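4 Wahrnehmung und Regelung der zweihändigen Vorgreifphase

4.1 Softwarearchitektur

Die Steuerungssoftware Monach besteht aus drei Prozessen, die über einen gemeinsamen Speicherbereich gekoppelt sind: der Bildverarbeitung, dem Zustandsschätzer und dem Regler. Auf eine Middleware mit Nachrichtenwarteschlangen wurde nach den Vorversuchen im Februar verzichtet. Die Warteschlangen füllten sich immer dann, wenn die Bildverarbeitung einen Durchlauf ausließ, und der Regler arbeitete danach mit veralteten Posen. Im gemeinsamen Speicher liegt stets nur der jüngste Zustand mit Zeitstempel. Der Regler verwirft ihn, sobald er älter als zwei Bildperioden ist, und hält in diesem Fall die letzte gültige Gelenkstellung.

Der Regler läuft mit 200 Hz, die Bildverarbeitung mit 10 Hz. Zwischen zwei Bildern wird die Pose beider Hände aus den Gelenkwinkeln fortgeschrieben. Die Vorwärtskinematik stammt aus der Bibliothek Zundell, deren Handmodell wir um die Daumenopposition erweitert haben. Für jede Hand wird ein eigener kinematischer Baum gehalten; beide Bäume hängen an einem gemeinsamen Bezugssystem, das in der Tischebene liegt.

4.2 Ausgangsstellung und Referenzbild

Jede Aufgabe beginnt in derselben Ausgangsstellung. Die Handflächen sind einander zugewandt, die Finger locker gebeugt, die Daumen in Opposition. Im Folgenden wird diese Haltung als Schalenstellung bezeichnet. Sie hat sich gegenüber der gestreckten Haltung aus [7] als günstiger erwiesen, denn alle Fingerkuppen liegen im Blickfeld der Kopfkamera und der Weg bis zum ersten Kontakt ist für beide Hände annähernd gleich lang. In der gestreckten Haltung verdeckten die Finger regelmäßig die Daumen, und der Schätzer musste deren Lage allein aus den Gelenkwinkeln ableiten.

Vor jeder Versuchsreihe wird in der Schalenstellung ein Referenzbild ohne Objekt zwischen den Händen aufgenommen (Abb. 3). Aus ihm werden zwei Größen bestimmt: die Maske der Hände und das Hintergrundmodell der Tischfläche.
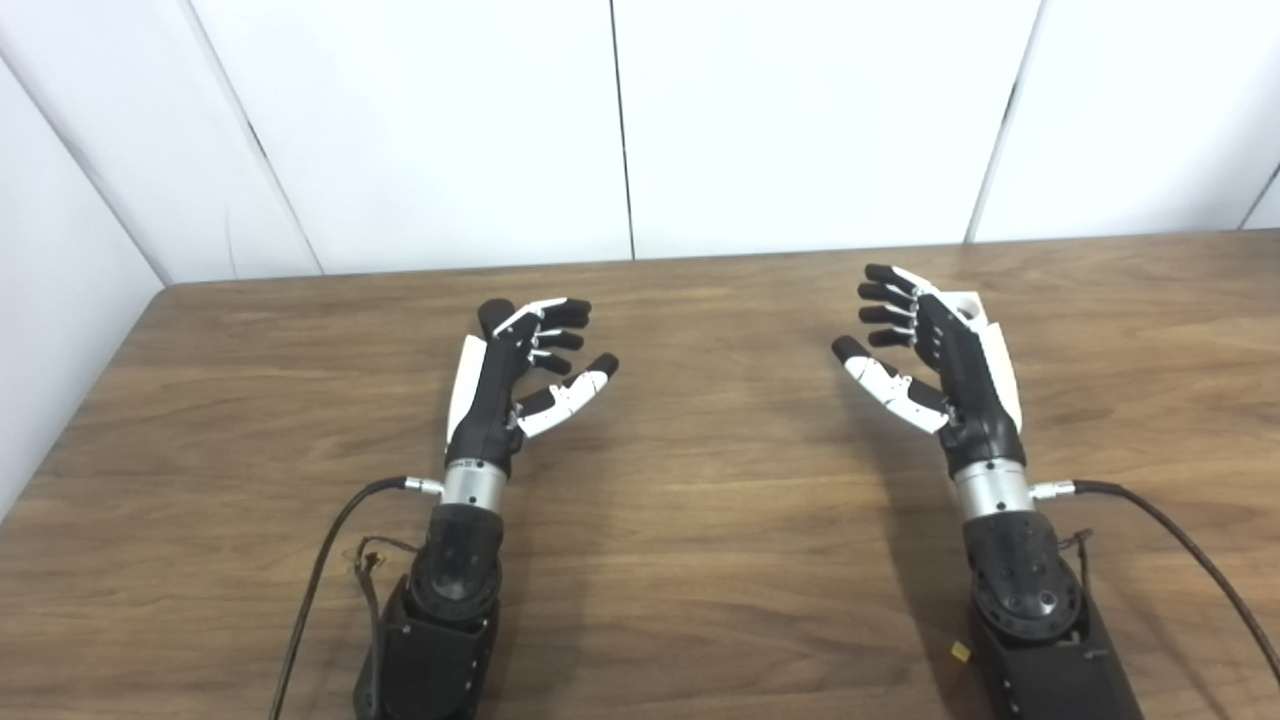 Abb. 3. Schalenstellung aus Sicht der Kopfkamera, Greifraum zwischen den Händen frei.

Die Maske wird nicht gelernt. Wir projizieren das Handmodell mit den gemessenen Gelenkwinkeln in die Bildebene und weiten die Silhouette um 16 Pixel auf. Die Aufweitung deckt Restfehler der Kamerakalibrierung ab. Schwieriger sind die Kabel an den Handgelenken. Sie gehören nicht zum kinematischen Modell, verlaufen in Bögen nach außen und ändern ihre Form mit jeder Drehung des Unterarms. Ein erster Versuch, sie als Splines mitzuführen, war zu rechenaufwendig und brachte keinen messbaren Gewinn. In der jetzigen Fassung wird außen neben jedem Handgelenk ein fester Bereich von der Objektsuche ausgenommen. Objekte werden ohnehin nur im Greifraum zwischen den Händen erwartet.

Das Hintergrundmodell muss mit der Maserung der Tischplatte zurechtkommen. Die dunkleren Streifen laufen quer durch das Bild und erzeugen Kanten, die ein einfacher Gradientenfilter als Objektkonturen wertet. Hinzu kommen die weichen Schatten der Hände auf der Platte, die mit den Händen wandern. Wir vergleichen deshalb nicht die Helligkeit, sondern die lokal normierte Textur. Ein Schatten dämpft die Maserung gleichmäßig und bleibt nach der Normierung weitgehend unsichtbar, während ein aufgelegter Gegenstand sie unterbricht. Bei Gegenständen mit sehr ähnlicher Holztextur versagt das Verfahren — auf diesen Fall gehen wir in Abschnitt 5.3 ein.

4.3 Gekoppelte Annäherung

Sobald im Greifraum ein Objekt erkannt ist, berechnet der Planer für jede Hand eine Zielpose und koppelt beide Bewegungen über eine gemeinsame Bahnvariable s. Bei s = 0 stehen die Hände in der Schalenstellung, bei s = 1 soll an beiden Handflächen Kontakt bestehen. Der Regler erhöht s nur so schnell, wie die langsamere Hand folgen kann. Bleibt eine Hand zurück, wartet die andere. In einer früheren Fassung mit getrennten Zeitprofilen wurden leichte Objekte häufig von der schnelleren Hand verschoben, bevor die zweite sie erreichte.

Die Finger werden erst in der zweiten Hälfte der Bahn geschlossen. Der Übergang ist als glatte Funktion von s ausgeführt, damit an der Umschaltstelle kein Sprung im Sollmoment entsteht. Als Kontakt gilt ein Anstieg des Motorstroms über einen je Gelenk gesetzten Schwellwert. Dieser Schwellwert wird beim Start durch eine kurze Leerbewegung eingemessen, weil die Reibung der Gelenke sich zwischen zwei Betriebstagen merklich unterscheiden kann.

Für die Daumen gilt eine zusätzliche Bedingung. In der Schalenstellung weisen sie aufeinander zu und könnten sich bei schmalen Objekten berühren. Der Planer prüft daher entlang der gesamten Bahn den Abstand zwischen den beiden Daumenkuppen. Unterschreitet er den zulässigen Wert, wird der linke Daumen nach oben und der rechte nach unten versetzt. Die feste Zuordnung ist willkürlich, vermeidet aber, dass die Lösung bei kleinen Messfehlern zwischen zwei gleichwertigen Varianten hin und her springt.

4.4 Aufzeichnung der Versuche

Insgesamt gingen 446 Annäherungen in die Auswertung ein. Gespeichert wurden jeweils die Kamerabilder, die Gelenkwinkel, die Motorströme und der Verlauf von s. Die Zeitstempel werden beim Eintreffen der Daten im Rechner vergeben, nicht in den Geräten selbst. Die dadurch entstehende Verzögerung der Bilddaten wurde in einem getrennten Versuch bestimmt und bei der Auswertung abgezogen. Die Zuordnung der Abbruchursachen nahmen Lamduan Chaiyaporn und Somkiat Sukprasert unabhängig voneinander vor; abweichende Urteile entschied Gladys Huaranga anhand der Stromverläufe. Als Abbruch zählt jede Bahn, bei der s den Wert 1 nicht erreicht — auch dann, wenn der Regler wegen veralteter Bilddaten angehalten hat. Die Ergebnisse sind in Abschnitt 5 nach Objektklassen aufgeschlüsselt.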